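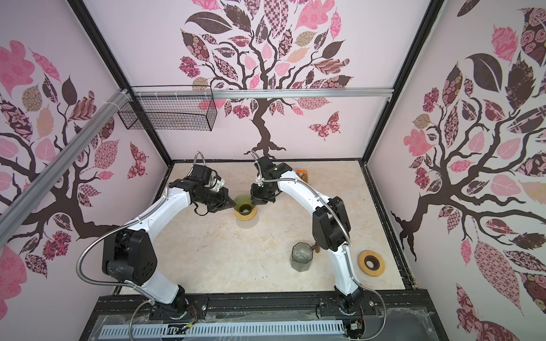

*Green glass cone, tan wooden coaster, faceted jar on a marble-patterned top.*

I have made coffee one cup at a time for most of my adult life, and I want to argue for the glass dripper. Glass is heavier than plastic and it breaks. I still think it is the right material for the job, and I think the separate wooden stand that so often comes with it deserves more respect than it gets.

My starting point is a column Wayne Fothergill wrote in June for the Traltwood paper. He said pour-over gear had become furniture. People buy a cone, a stand, a jar and a tin, he wrote, and then they have to find a shelf for all of it. His own answer is a plastic cone he keeps in a drawer with the can opener. He has used it for more than 900 cups by his own tally and sees no reason to own anything else.

I have no quarrel with the drawer. My quarrel is with the idea that a thing you use every morning should be picked only for how well it hides.

A glass cone shows you what is going on. You can see the paper settle against the ribs when you rinse it, and you can see whether the water is running down evenly or finding a channel on one side. When I switched from plastic I found out that I had been pouring off center for years. No one had told me, and the old cone was opaque, so I had never had a chance to notice.

Glass also gives up its smell. My last plastic dripper, a Skisis bought on sale, held on to old coffee no matter what I washed it with. The glass one that replaced it comes clean with hot water and a soft brush. 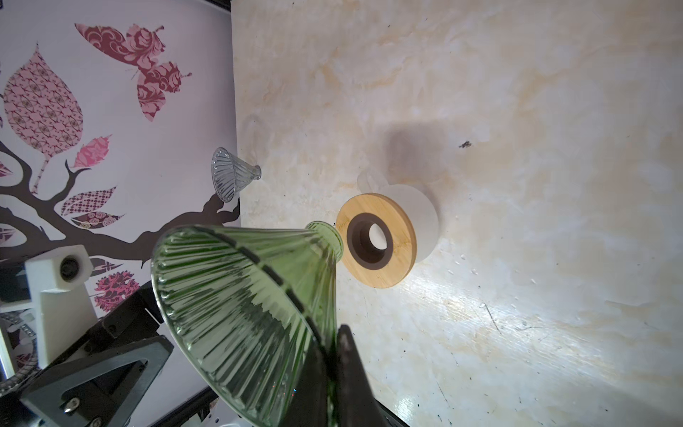
Then there is the stand. The two-piece design, with a bare glass cone and a loose ring of wood or bamboo under it, gets called fussy. You have to put it together before you use it and take it apart to wash it. I think this is its best feature. Wood should not sit in a sink. A cone with a wooden collar glued on will be gray and split within a couple of years - mine from Prirkholm was - while a loose ring can be wiped and left on the counter to dry. If the glass breaks you buy glass. If the wood cracks you buy wood.

Makers do not always see it this way. When I called the Hauksdóttir shop for a replacement ring, they offered me the whole set at full price. That is a fair complaint against the trade and I wish Fothergill had made it. Parts that come apart should be sold apart.

He is right about one thing. Nobody needs 2 of these on the counter, one in green and one in clear, and I say that as someone who has owned both. The color makes no difference to the cup. I gave the clear one to my sister and have not missed it.

But I would not go back to the drawer. The counter is where the coffee gets made, and the cone can stay there on its ring until tomorrow at six, when I will want it again.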